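**kitchen reset task, wrist views useless half the time?**

**xzeng_26** wrote:

Doing demos for the toaster oven task, fruit and bowl on the table, teleop, two arms. Got through 30 so far and before I do more I want somebody to tell me if the wrist streams are worth keeping. Fixed view first, then two from the wrist.

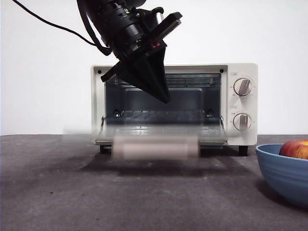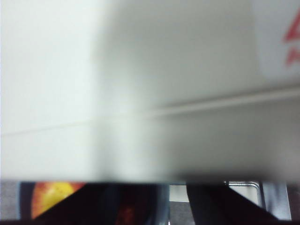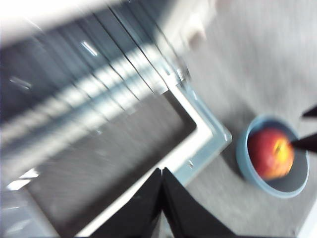 ## my questions

1. second one is basically all white with a bit of red print in the corner. does a policy get anything out of that or do I drop those frames
2. third one is smeared bad. slow down the arm? shorter exposure?
3. fixed view looks fine to me except there's a smear right in front of the door. keep the episode or toss it

Training on the Plarolov stack, default loader, 10 Hz. Lab wants the set by end of March so be quick pls

---

**plarolov_haiyan** wrote:

Keep all of it. Don't drop frames out of the middle of an episode, the loader assumes even spacing and you'll get jumps in the actions. Been there. Took me a whole evening to find.

White frames are fine. The net learns "wrist sees nothing, trust the other view". As long as the fixed cam is good at those same moments you're ok.

---

**ymeng** wrote:

disagree with Haiyan a bit. A few white frames sure. But if the wrist is staring at a blank surface for a long stretch every episode then you're paying for a camera that teaches nothing. I'd look at WHERE in the episode it happens. if it's always the same phase, tilt the mount.

We changed the mount angle at Prevton after our first batch and had to throw out 26 episodes because old and new didn't mix. So do it now, not at 200.

---

**xzeng_26** wrote:

ugh. mostly the same phase I think, would have to scrub through. Nobody here wants to redo 30

---

**yulanp** wrote:

Blur first. #3 is worse than #2 imo. You can still make out the apple and the bowl and a tip of the other gripper on it, but the oven side is mush and thats where the rack is. If the arm needs to go near that rack, edges matter.

What I'd do

- fix exposure by hand, auto off
- add a lamp, then shorten exposure
- tell operators to slow down near the oven, fast everywhere else is ok

---

**shaohua_k** wrote:

Careful with "slow down". Policy copies the speed. We told people to be gentle around the rack and got a policy that creeps up on the oven and just hovers there, forever. Light + exposure, yes. Leave the operators alone.

---

**yulanp** wrote:

fair, but there's slow and there's *slow*. I mean don't whip the wrist around. Nobody needs to whip the wrist around

---

**shaohua_k** wrote:

ok that I'll sign

---

**ymeng** wrote:

on 3, the smear in the fixed view. One frame? keep. Blur on something moving quick is normal. I'd only toss an episode if you lose track of the object for longer, say 8 frames in a row, at 10 Hz thats most of a second

---

**plarolov_haiyan** wrote:

+1 keep. And please log the failed tries as well, seperate folder, tagged. Everyone deletes them and then everyone wants them.

Still don't agree on moving the mount, btw. Some contact views are going to be blocked whatever angle you pick.

---

**ymeng** wrote:

Some, sure. Less is still better. Try it on 10 and compare, costs an afternoon

---

**xzeng_26** wrote:

ok plan: lamp tonight, exposure locked, mount stays put for now bc deadline. Will scrub the 30 and mark where the wrist goes white. If its over a third of the episode I'll tilt it and start over (crying)

anyone have a script for flagging low-detail frames? Vosalow viewer only lets me click thru one at a time

---

**yulanp** wrote:

variance of laplacian per frame, threshold by eye. few lines. It'll flag white and blurry both so you still have to look at them after. dm me, I'll send mine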